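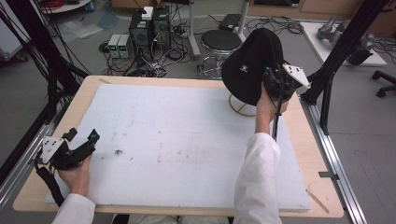
Most written guidance on recording hand-held gripper work covers the person's hands and stops there. The Junetberg practice notes run to 400 numbered clauses, and I could find 2 that mention the floor. I'd have thought cables were worth more than that. At this bench the gripper leads drop straight down past the wrists, and behind the table there's a tangle of black cable spread around two computer towers and a power strip. Every box on a Junetberg audit form could be ticked with the floor like that, and I doubt the form would be any the wiser.

# Good practice at the bench, July 2021

This gallery goes with the talk I gave at Flandale. I was asked to illustrate the notes. I've ended up arguing with them, so read the captions with that in mind.

**Clause on clothing.** Sleeves are to be "plain and consistent". White lab coat sleeves pass, I suppose. Whether a lab coat is a sensible thing to wear with a cable hanging past your wrist is left to the reader.

**Clause on objects.** The notes want everyday items with "no distracting marks". The black hat has a small skull and crossbones on the crown. I'd keep it. People own hats with things on them, and a rule that strips them out makes for tidy files and not much else.

**Clause on the work surface.** "Clean and uniform", says the text, with no test for either. The white foam board has faint grey smudges and a dark speck on it. Pass or fail? Koech and Gunell both sell checklists based on the notes, and the two give different answers.

**Clause on volume.** A site needs 1,000 accepted recordings before it can call itself compliant. One site reported 2,799 and got the certificate. I asked how many had been looked at by a person and am still waiting to hear.

Comments on the draft revision close in August. The section on cable routing is still a blank heading.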